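Birsen Ateş had tried the Flesent controller all morning. After lunch she connected the Cunotik and wrote "2" on a new page.
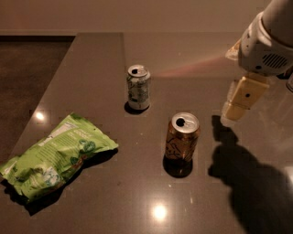
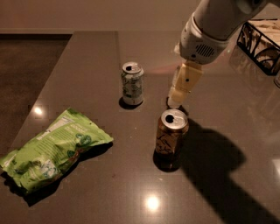
*The yellow gripper over the counter, two cans and the green bag.*

"Which one do you prefer?" asked Nesrin Karabulut from the doorway.

"The first is faster. This one waits before it closes, like my grandmother choosing a peach."

"And the report for Zevevstead?"

Birsen looked at her page. She crossed out "delay" and wrote "patience", then she put "delay" back.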